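How to Set Up House Rules for a Two-Arm Bench

Filed under: Bench practice

Every lab I have worked in had safety rules for its robots, and in most of them the rules lived in a binder that was holding up a monitor. What follows is the version we use at Tadel. It fits on one page, which is the only reason anyone has read it.

Step 1. Draw the line before you power anything.

Decide where people stop and arms start. If your arms are mounted on a frame, the frame is a tempting line, but elbows swing out past it. Run each arm slowly through its full reach, mark the widest points on the floor, and add a forearm's length. Yours, not the robot's.

Step 2. Set the speed cap in software and write down who may change it.

We run new routines at a quarter of normal speed for the first 8 passes. Menaka Roy keeps the list of people allowed to raise the cap. It has two names on it, and mine came off in February after a disagreement with a mug.

Step 3. Treat the handover as its own job.

Passing an object from one gripper to the other is where both arms want the same patch of air. The rule is simple: the receiving gripper opens fully and stops before the giving arm makes its last move. The giver holds on until the receiver reports a grip, and then for 2 seconds more. It feels slow. So does mopping.

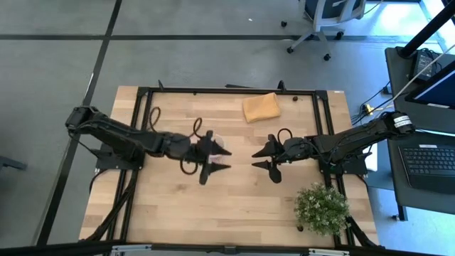
Use light, cheap objects until the routine has passed 1000 cycles without a fault. Ngan-ling Hsiao wanted 4000, and we settled it the way engineers settle things, by waiting until she was on vacation.

Step 4. Manage the cables.

Leave enough slack at the wrist for the full turn and no more. Anything that crosses a walkway gets covered or rerouted before the end of the shift. "I'll step over it" is not a cable plan.

Step 5. List what may stay on the table.

Write down every object the routine needs, props included, and tape the list to the desk. If a thing is on the table and off the list, it goes. If you want it to stay, add it to the list and rerun the slow passes. Yes, all of them.

Step 6. Log the near misses.

One line each: time, routine, what almost happened. We copied the form from the Kwok bench down the hall and removed the box marked "Root cause," which people had been filling in with each other's names. Read the log aloud every month. Bring snacks or attendance will suffer.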